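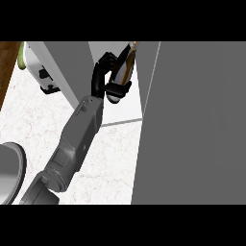
Chun-hung Lai

July 10, 2018

**Subject: Carry phase, bottle task, kitchen layout. Planner and grasp monitor.**

The purpose of this entry is to record the state of the carry-phase work in simulation before the Torvik branch is merged. Work on the pick phase is covered in the May entries and is not repeated.

**Configuration**

- Planner: Torvik, default sampling settings, path smoothing on.
- Simulator: Horkum, kitchen layout, fixed random seed per batch.
- Controller: joint-space tracking, position mode. Fingers in force mode.
- Logging: Otero, one file per episode.

The render at the head of this entry is from the carry phase. The bottle is held across the body between the two fingers, with the neck pointing up and to the right. The tall grey panel is the obstacle of interest in this batch. Its near edge is the one that the collision checker treats as a single box face.

**Batch results**

The batch consisted of 376 episodes. Otero recorded 2,261 planner calls, including replans. Most replans were issued while the arm was moving beside the panel. The log gives the same reason code in nearly every case: predicted contact between the held object and the panel, with the arm itself clear.

On review, the cause lies in the attached-object model. When the grasp is confirmed, the bottle is attached to the gripper as an upright cylinder, using the orientation stored at the time of the pick. The orientation is not updated afterward. If the bottle turns in the fingers during the lift, the planner continues to check the old shape. Clear paths are then rejected. The opposite error, in which a path is accepted although the neck would touch the panel, is also possible and is the more serious of the two.

**Change made**

The attach step now reads the object pose from the simulator at the end of the lift and again before each replan. The cylinder has been replaced with two shapes, a body and a narrower neck. Padding on the neck is unchanged.

I ran 50 episodes with the change applied, using seeds from the original batch. Two ended in a planner timeout. No false rejections were found in the remaining logs. This sample is too small to support a statement on the overall rate, and the full batch must be repeated.

**Open items**

1. The pose read uses simulator ground truth. The perception module from Modix must supply the same value before any of this applies to hardware. Its estimate is known to be poor when the fingers cover the label, and the carry grasp covers part of the body by design.
2. The grasp monitor reports "stable" on finger force alone. A rotation check should be added. Threshold not yet chosen.
3. The two timeouts have the same start region. Save both Otero files before the scratch directory is cleared.
4. Orientation limits for an open bottle are not enforced in this task. Do not reuse the configuration for pouring.

Merge is on hold until the full batch has been repeated with the new attach step.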